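Amedeo Bortolotti has worked on the planner at Ornside for three years, and most of that time has gone into keeping two arms out of each other's way.

"One arm is easy," he said. "Put a second one over the same table and the search gets slow. Our first version replanned both arms together. It took 954 milliseconds on a bad day."

The current version, called Platon, plans the arms in turn. Whichever arm has the harder reach goes first, and the other treats its path as a moving obstacle. The same query now takes up to 472 milliseconds.
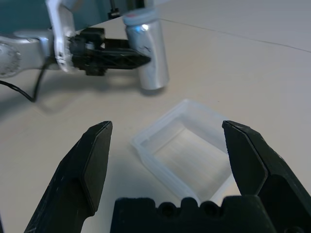
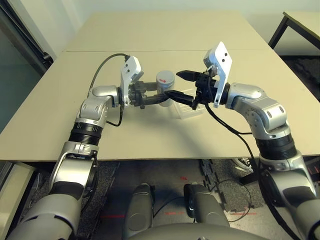
Two arms, one table, with a clear plastic container within the shared workspace.

Clear plastic is still a sore point. Cinzia Pagano, who writes the perception code, said depth readings often pass straight through it and return the table underneath.

"So we stopped trusting depth for those objects," she said. "We fit an outline from the wrist view and check it against the head view. If they disagree by more than 19 millimeters, the planner doesn't get a pose."

Bortolotti would like her to loosen that limit. Pagano wants to wait until October, when the new calibration tool is due.

"He gets fewer refusals and I get more bug reports," she said. "We have 3292 logged runs to go through first."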